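The Prullier Branch

The planner had been stopping short since June, and Bohdan Karpenko had run out of things to blame. He had blamed the clock first, then the lighting, then the depth model that Grovgate shipped with no notes. By four in the afternoon he was down to the wrist camera and the ribbed blue cup, and he put the views up on the big monitor and pulled his chair closer.

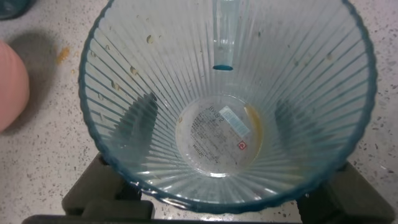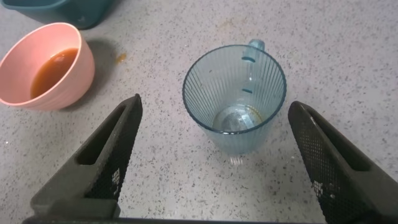
Grasp width was his next guess, and a voice from the other desk said it was the wrong one. Look at the rim estimate, Fukine said. You keep fitting a circle. Half the time you're looking at it from an angle and the fit slides off to one side, and then the planner does what it's told and aims at a cup that's somewhere else.

Bohdan said the fit had a tilt term.

It has a tilt term you set to zero, Fukine said.

He opened the file. The line was there, with his own initials beside it and a comment that read "put back after demo." The demo had been in the spring. He didn't say anything for a while. Then he deleted the comment and the line under it and started the build.

It took 12 minutes. Fukine ate a pear. Bohdan read the old log from the top, the way he should have done in the first place. Every failed run had the same shape. The detector found the cup, the confidence was high, and the approach was planned to a center that drifted as the wrist came down. At 40 millimeters out the safety check compared the new center with the old one, didn't like the difference, and stopped the arm. The check had been right every time. He had written three patches to make it less strict.

"I should take those out," he said.

Fukine said he should take those out before he ran anything.

So he took them out, one at a time, and the build had to start over. The Boiko people had left for the evening and their half of the room was dark. Somebody's fan was still going over there. Bohdan thought about walking over to turn it off and stayed where he was.

When the build was done he replayed the recorded runs with the arm powered down. The green oval came up over the rim in the first one and stayed on it. In the second it jumped once, when the clear plastic and the speckles behind it got mixed up, and then it settled. The center moved 3 millimeters over the whole approach. He ran it again and got the same number.

"What about the handle?" Fukine asked.

"What about it?"

Does it think the handle is part of the rim, Fukine wanted to know. It did, a little. You could see the oval bulge on that side when he slowed the replay down. Bohdan wrote it on a sticky note and put the note on the edge of the monitor, next to the other ones.

He named the branch Prullier, after the street he had lived on in school, and pushed it. The tests would take most of the night. He got his jacket, went over and switched off the fan, and came back to check that the first test had started.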